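Careers & Calls > Open Calls > Visitor Participants, Household Robotics Open Day

Call for Participants: Household Robotics Open Day at Stasach

Stasach invites members of the public to apply for a place at its Household Robotics Open Day in October. The event is held jointly with Rorkach and presents current work on two-armed robots for everyday chores. No technical background is required. Applicants must be 18 or older and able to attend from 9:30 a.m. to 3:00 p.m.

The morning program is given over to the laundry demonstration, in which a robot works at a front-loading washing machine with a basket of clothes on the floor before it. Participants watch in small groups and then complete a short written questionnaire – in English or Spanish – on what they saw and what they would expect of such a machine in their own homes. 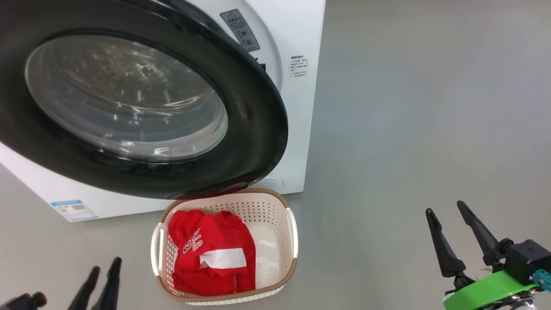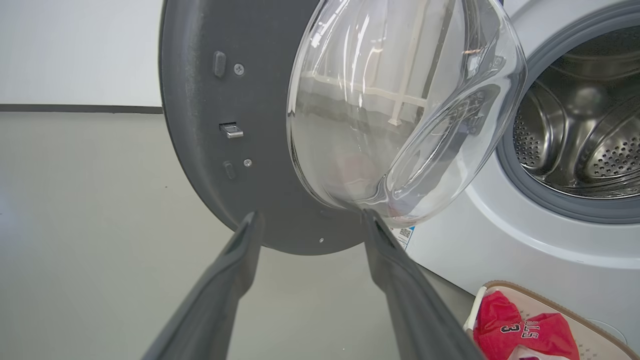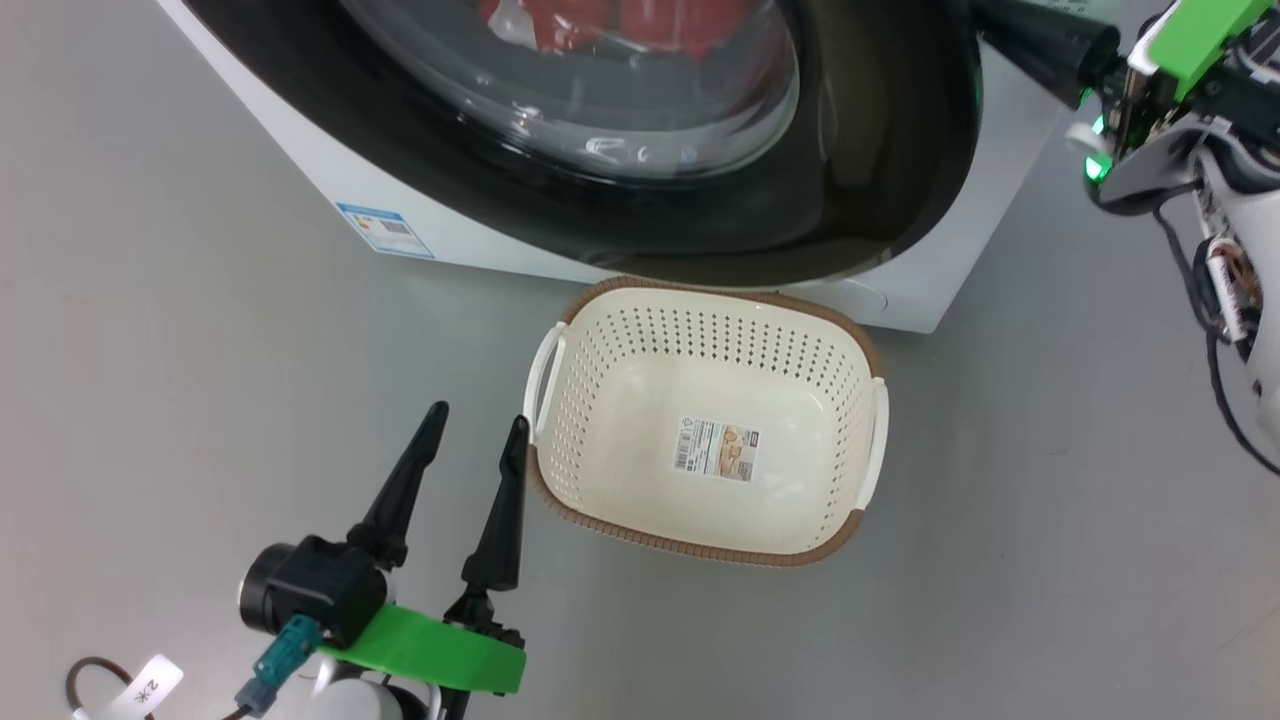

Laundry demonstration: washing machine, basket and robot grippers.

The afternoon consists of a guided tour of the Jatoi workshop and a discussion with the engineering staff. Participants may put questions to the staff at any point during the tour. Lunch is provided.

A total of 446 places are available across all sessions. Of these, 28 are reserved for people who work in commercial laundries, hotels or home care, and applicants in these fields should say so on the form. Participants traveling from outside the county may claim up to $600 in travel costs on presentation of receipts.

Selected participants will be asked to sign a visitor agreement on arrival. Closed shoes must be worn in the demonstration area. Large bags are to be left at the front desk, Room 397.

Applications are made through the Fledico registration portal and close at 5:00 p.m. on the last working day of August. Applicants will be notified of the outcome by e-mail in September – late applications will be placed on a waiting list.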